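# Stoldale open day: the hand-held grippers, reviewed

Sorkisach had them out in a furnished bedroom, with a quilted jacket on the bed to practice on.

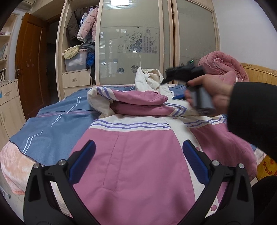 ## What you get to try

Two grippers, one per hand. You hold the handle, work the jaws, and fold the clothes yourself. The recordings are meant to teach a robot to do the same job later. I drove out to Stoldale hoping to see that robot. It wasn't part of the program, and the flyer should have said so.

Diarmuid Hegarty ran the session and was patient with a line of people who mostly wanted to know when they could stop doing laundry. He wouldn't give a date. I liked him better for that than for the slides, which promised plenty.

## In the hand

The blue ridged pads are the best part. They took hold of quilted fabric on my first try, and I could pull a sleeve across without dragging the rest of the jacket along. The handle is comfortable enough for a short session. After 16 minutes my thumb disagreed.

Hoods are where I started to lose faith. A hood has no edge that wants to be picked up, so you pinch, miss, pinch again, and end up with a lump. My bare hands would have been done in seconds. Hegarty says people improve after 11 or so folds. I did four and got slower.

The black arms have triangular cut-outs, so you can see a bit of what you're doing past them, but with both tools close together I still bumped one into the other – more than once.

## The numbers

The handout lists 441 recorded folds so far, with a target of 800 by June. It doesn't say how many of those were any good, or how many different garments were used. I asked. The answer was that Nieto, the software side of the project, handles the sorting, and Nieto had sent a banner and no staff.

## Compared with Drotitz

I went to the Drotitz demonstration last year, where an arm on a table folded one towel, very slowly, to applause. Sorkisach's bedroom is a more honest test. Puffy jackets are miserable things to fold, and there's a headboard and a blanket to work around. But at Drotitz a machine did the folding, badly, and at Stoldale I did.

## Worth the trip?

If you like handling tools, yes, go early before the line builds. If you want to see automation, wait until they have some to show. Parking is free and the coffee is not.

Pads: very good. Comfort: fair. Claims: unproven. Two and a half stars out of five.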